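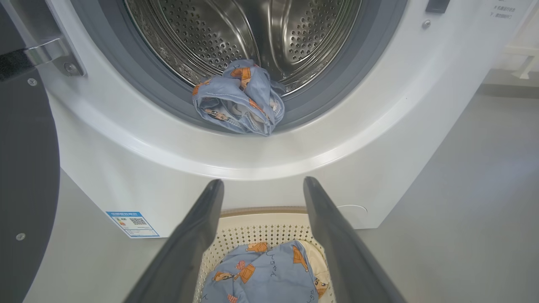

¿A qué hora sale el último tren a Lundwood?
A las once y diez, si sale.

Siv Boström lo preguntó dos veces y le contestaron lo mismo las dos. El mismo hombre, la misma ventanilla. Echeverría, ponía en la chapa. No levantó la vista.

Billete, 495. Tenía 454. Contó otra vez en el mostrador, moneda a moneda, la cola resoplando detrás.

—Hasta Plirberg le llega —dijo él.

Plirberg. Un apeadero, un farol, nieve sucia de febrero todavía en la cuneta. Y de ahí andando, o no. Su hermana la esperaba en Lundwood con la carta del notario sin abrir. Eso había dicho por teléfono, sin abrir, te lo juro. Siv no la creía. Nunca la habia creído, desde niñas.

—Deme Plirberg.

Andén dos. Frío. Una maleta prestada, con el asa rota y atada con cordel. Dentro el abrigo bueno, los papeles, 3000 en un sobre que no eran suyos y que no pensaba tocar. Ni para el tren. Ni para eso. El padre los había dejado contados, con su letra, para el perro. Para el perro! Boko, catorce años, ciego de un ojo, heredero.

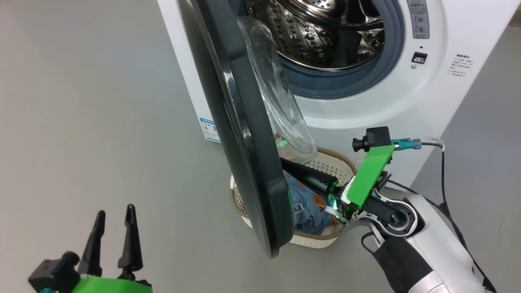 La puerta abierta.

El tren llegó tarde. Subió. Vagón vacío menos una señora dormida con la boca abierta. Siv se sentó junto a la ventana y pensó en Boko, en quién le estaría dando de comer, en si su hermana se acordaría de que el pienso seco no, que le hace daño.

Plirberg. Las puertas se abrieron, el farol, nadie. Se quedó sentada.

El revisor pasó después de la curva.

—Señora, su billete es hasta Plirberg.

—Ya —dijo ella—. Me he dormido.

Él miró la maleta, el cordel. Siguió por el pasilo sin picarle nada.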